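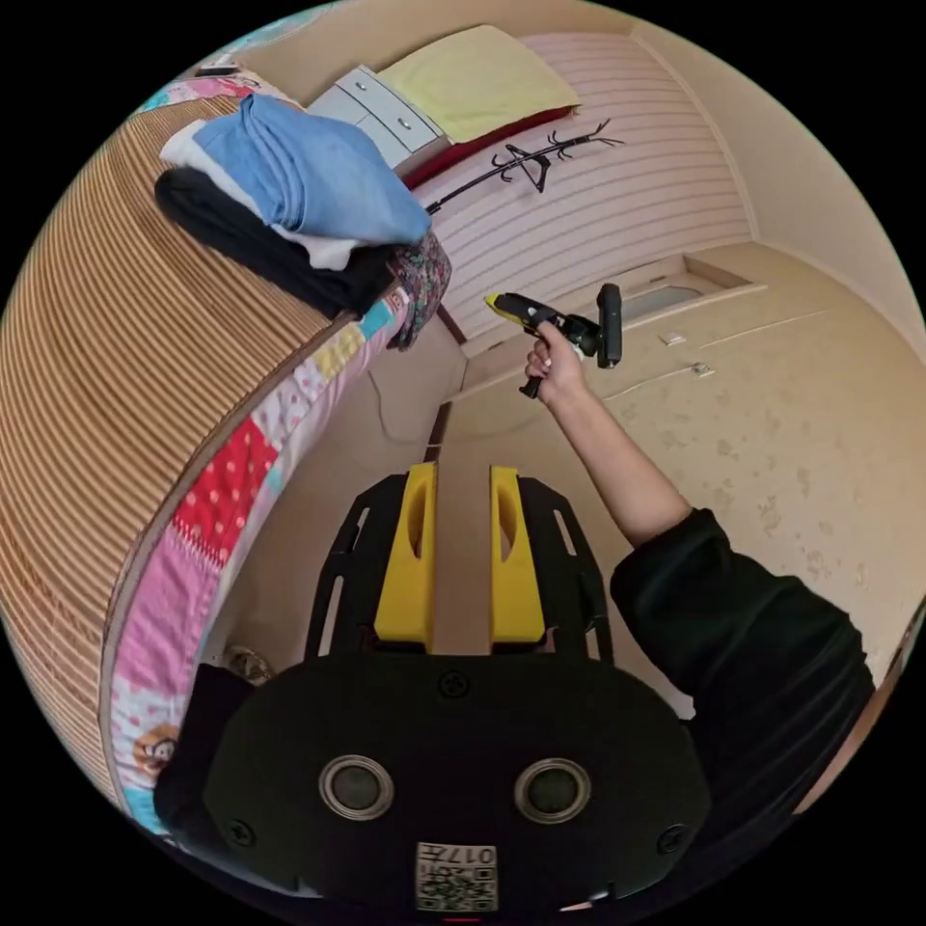
Figure 12.1 A bedroom, with folded clothes on the bed, a two-fingered gripper and a hot glue gun in the hand of the person at right.

Chapter 12
Can a machine tidy a bedroom?

Most people can put away a pile of folded clothes without thinking about it. For a machine, the same chore is a long string of small problems. It has to find the pile, work out where one garment stops and the next begins, and lift the top one without dragging the rest along.

Bedding adds to the trouble. Light and dark clothes stacked on a patchwork quilt give a vision system plenty of edges, and many of them mean nothing. A striped blanket changes shape every time it is touched, so a stored model of it is of little use.

Hard objects are easier. A drawer knob stays where it is on the drawer, and a tool such as a glue gun keeps its shape and colour. Johanna Egger's study at Tekuscombe compared the two kinds of work. Her group ran 300 trials in furnished rooms. Drawers were opened reliably, but a single shirt took 14 minutes to fold and store.

In this chapter you will learn:
why soft items are harder to grasp than rigid ones
how two-fingered grippers hold an object
which household chores machines can do now

Before you start, choose one chore you did at home this week. Write down each movement of your hands, in order. Keep the list for Section 12.3.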